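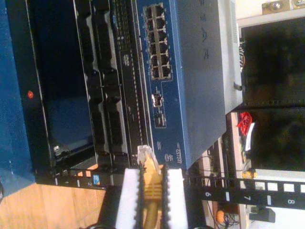

When the force limit does nothing: an interview with a cell engineer at Skallo

Skallo runs a small automation group that works on robot handling of network cable: picking up a patch lead, bringing the plug to a switch, seating it and pulling it again. In June the group lost most of a week to a fault in the insertion routine. The engineer responsible for the cell agreed to go through it on condition that the account stay close to the logs. The conversation has been shortened.

The fault was first recorded as a failed insertion. The arm approached the port, reported contact, pushed, and then continued to push after the controller should have stopped it. The plug did not enter. The cable buckled between the fingers, the latch tab on the plug broke, and the arm came to rest with the fingertips against the front panel of the switch.

"The first entry says 'missed port,' and that's how it was treated for a day," the engineer said. "A missed port is normal. You get a misread on the camera, the plug lands on the metal rim, the force rises, the arm backs off and tries again. The retry logic exists for that. In this case the force rose and there was no back-off."

The limit for that move was set at 12 newtons. The wrist sensor trace, pulled the next morning, showed the reading climb normally to a little under half of that and then go flat while the arm kept advancing. A flat reading during motion into a rigid panel is not physically reasonable, and the engineer says it should have raised a fault by itself.

"The sensor had stopped sending. The driver held the last good value and kept handing it to the controller as if it were new. So as far as the controller knew, the force was under the limit, and it did what it was told."

The sensor was connected through a cable routed along the forearm with a fixed clamp close to the wrist. Insertions in the upper row of ports need a larger wrist rotation than those in the lower row, and at the end of that rotation the cable was pulled tight against the clamp. One conductor had fractured inside the jacket. It made contact in most poses and lost it in a few.

Finding this took longer than it should have. The group swapped the sensor first, using a spare from Rorley, and the fault came back the same afternoon. They then suspected the foam pads on the fingers, on the theory that a soft grip was letting the plug slide back and hiding the load.

"The pads do compress, and the plug does move in them," the engineer said. "That's a real error source and we've measured it. But it gives you a slow curve. It doesn't give you a straight line. We spent most of a day on the pads with the answer sitting in the plot."

The fault was finally reproduced with the arm powered and the gripper empty, by stepping the wrist through its range and watching the sensor's packet counter. The counter stopped at the same angle on every pass.

Asked whether anyone was at risk, the engineer was careful. The cell was running at reduced speed, and the operator was outside the marked area. The joint torque limits in the arm were still active and did in the end stop the motion, at a much higher load than intended.

"I wouldn't call it a near miss for a person. It was a near miss for the procedure. We allow someone to stand closer during teaching, and part of the case for allowing that was the wrist limit. If the wrist limit can go away without telling you, then that case is wrong and has to be written again."

Teaching with a person inside the marked area was suspended until it was.

Three changes followed. The driver now attaches an age to each reading, and the controller stops the arm if a reading is more than 6 milliseconds old. The clamp was moved back and the cable given a service loop. The sensor cable is also now a wear part, replaced after 1,000 insertions whether or not it shows damage.

The engineer is least satisfied with the last of these. "It's a guess with a margin on it. We have one broken cable, and you can't get a lifetime from one. Prakport has offered to flex a batch on their bench until they fail, and when we have those numbers I'll change the interval."

The switch was inspected and kept in use. The damaged lead was cut open for the report, along with the sensor cable.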